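Sorting the cupboard things by crate

Every July and again just before Christmas I turn out the big cupboard in our back kitchen, and every time I find something I'd bought twice. Last year it was drawing pins. The year before that it was three lots of birthday candles, which at least we got through in the end. My neighbour Eirini put me on to using open crates in different colours, and I've been at it ever since, so I thought I'd write down how I go about it for anybody with a cupboard like mine (deep, dark and full of half-used things).

Start with a clear table

You want a proper stretch of table, wiped down, with nothing left on it from breakfast. Set your crates side by side along the front edge where you can reach into them without leaning. I like one blue and one red, the ribbed plastic sort with a good thick rim, as they don't bow when you lift them full. Leave a little gap between the two so your fingers can get round the rims later on — you'll be glad of it when they're heavy.

Blue is for things that stay in the house and red is for things that are going elsewhere, whether that's the shed, the charity shop or my sister's. It doesn't matter which way round you have it, only that you stick to it for the whole afternoon. 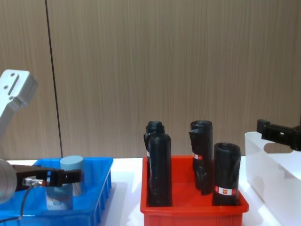
Tubs and tins go in first

Anything round and flat-topped goes in the crate standing up. I used to lay them down to squeeze more in, and then they rolled about every time I moved the crate, and one July a tub of bicarbonate came open all over the bottom shelf. Stood upright and tucked against the side they behave themselves, and you can pop a bit of masking tape on the lid with the name and the month you opened it. Do write on the lid and not round the side! You'll be looking down on them once they're in the cupboard.

If you have tall ones and short ones, put the tall ones at the back. I know that sounds obvious, but I've had to take a whole crate apart for one small pot of cloves.

A see-through bin is handy as well for the odds and ends you can't make your mind up about.
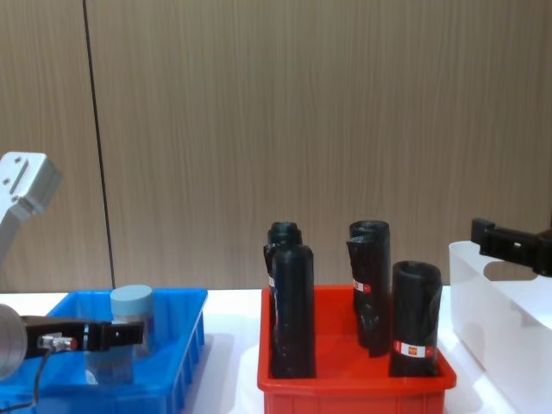 I give myself 70 minutes for the whole job and set the oven timer, otherwise I start reading old recipe cards and it's dark before I've put anything back. When it goes off, whatever is still undecided gets put away as it is and has to wait for the next turn-out. The blue crate goes back on the middle shelf, and the red one goes straight to the front door so that I fall over it until it's dealt with.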